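Keep the Small Bottles, Lose the Cardboard Box

By Vira Kravets

Our office at Busotis bought 400 small bottles of water in May, and I think it was the right decision. I know that is an unpopular thing to write. Most of my coworkers want the bottles gone and a big dispenser put in.

My complaint is with the way we put them out. For weeks they sat in open boxes on whatever table was free, and people took one, drank a third of it and left it on a windowsill. By the afternoon meeting there would be five half-full bottles and no way to tell whose was whose.

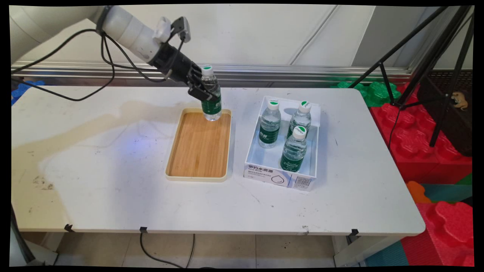
Bottles, box and wooden tray. The green print on the box reads "节约水资源" – "save water resources."

A box that asks people to save water is a good start, but print on cardboard is easy to stop seeing. A tray with a rim works better for me. It holds a few bottles, it wipes clean, and when it is empty somebody has to decide whether to fill it again. That small pause is where the saving happens.
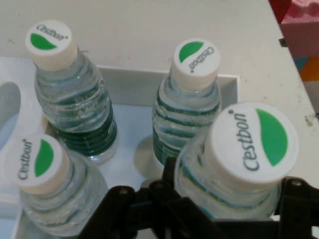
Sandamali Bandara, who orders our supplies, disagrees. She says a tray only moves the clutter and that adults can finish their own water. Maybe so. I would still put out four at a time and keep the rest in the closet. I would also hang a marker on a string next to them, so people can write their initials on the label. Visitors get a fresh bottle – staff finish the one they opened.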